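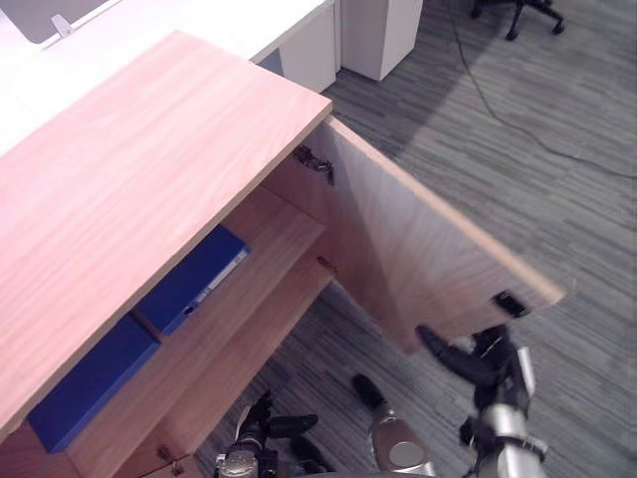 Kistel low cabinet, one year in

I bought the Kistel from the Erklow store in Alville last March. It cost 269 dollars plus delivery. I wanted something low to keep board games and printer paper in, and most of what I looked at was either too tall for the window or had drawers too shallow for a game box.

Assembly

It came in one carton with 7 bags of hardware. The bags are numbered but the steps in the booklet don't follow the numbers, so open them all before you start. I needed a Phillips screwdriver and a rubber mallet. It took me most of an evening, and an hour of that was spent on the back panel, which I put in upside down the first time.

The hinges have the usual two adjustment screws. Mine needed a few turns before the door sat level, and I have had to touch it up once in the winter.

Daily use

The inside is 410 mm deep, which takes a large game box with room behind it. The top wipes clean with a damp cloth. I set a mug on it most mornings and there are no rings so far. The feet are short and you can't get a vacuum under it.
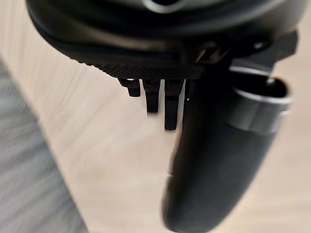

Compared with the Lemma

My sister has the Lemma, also from Erklow. It has two doors and a thicker shelf, and it costs more. Her shelf hasn't sagged under a row of cookbooks. Mine has a slight bow under the paper, so I moved the heavy reams to the bottom.

I would buy the Kistel again at the same price. If you plan to store books, get the Lemma.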